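3月29日(金) 作業記録
記録:Wendy Wainwright
立会:Waraporn Khamphan、Macario Villaseñor

1.目的
水性塗料の試験板における密着不良の再現条件を確認する。2月の定例試験において、Handholm向け下塗り材の碁盤目試験で端部の剥がれが認められたため、前処理条件を見直すものである。

2.試料および条件
基材は在庫の軟鋼板とし、脱脂剤はMallov製、下塗り材はEvton製の現行ロットを使用した。希釈は行っていない。試験板は6枚とし、前半の3枚は従来手順、後半の3枚は脱脂後に温水すすぎを追加した手順で処理した。
すすぎ後の乾燥は30分、下塗り後の静置も30分とした。いずれも室温で実施し、強制送風は用いていない。
研磨紙の目は前回と同一である。ただし、前回の記録には研磨方向の記載がなかったため、今回は長辺方向に統一した。以後の記録には研磨方向を必ず記入すること。

3.経過
午前、脱脂および研磨を実施。従来手順の2枚目において、すすぎ水が板の下辺で弾かれる状態を認めた。再脱脂は行わず、そのまま次工程に進めた(不良の再現が目的であるため)。
塗布はVillaseñor氏が担当した。刷毛跡がやや目立つが、判定に影響する程度ではないと判断した。乾燥膜厚は各板の中央と四隅で測定し、別紙の測定表に記入済みである。
午後、碁盤目試験を実施。従来手順の2枚目で、下辺側の升目に欠けが生じた。位置は水弾きを認めた箇所とおおむね一致する。従来手順の残り2枚および温水すすぎの3枚には、目視で確認できる欠けはなかった。

4.所見
脱脂剤の残留が一因である可能性が高い。ただし、不良が出たのは1枚のみであり、現時点で断定はできない。Khamphan氏より、脱脂槽の液更新時期が前回不良時と重なっているのではないかとの指摘があった。更新記録はCárdenas棟の保管庫にあり、次回までに照合する。
刃の摩耗についても検討した。切り込みの深さにばらつきがあるため、次回は板ごとに刃を交換することとする。テープの貼付から剥離までの時間についても、手順書の文言が曖昧である。Huerta氏に改訂案の作成を依頼した。

5.備品および事務連絡
・脱脂剤の残量が少ない。発注書番号230にて手配済み。納期は未回答。
・膜厚計の校正証の写しが綴じられていない。Bañuelos氏に確認中。
・試験板の保管棚は、未判定品と判定済品を上下に分けること。本日、混在が1件あった。
・廃液容器の表示が薄れている。週明けに貼り替える。

6.次回予定
温水すすぎの温度を変えた条件を追加する。あわせて、従来手順で脱脂時間のみを延長した板を用意し、すすぎの効果と切り分ける。塗布者は今回と同一とする。
2月の不良板は廃棄せず保管を継続する。剥離面の観察が未了であり、特に下塗り材の裏面側に油分が残っていないかを見ておきたい。観察の担当は未定。

添付写真
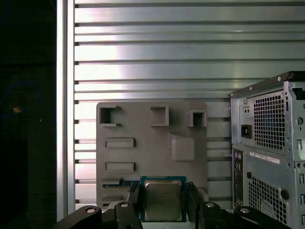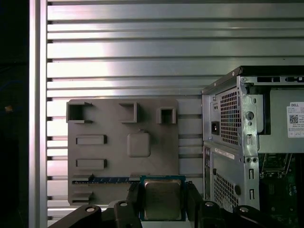
写真2点とも:横方向に溝の走るアルミ面と、左側の縦材。2点目には灰色の樹脂板が写る。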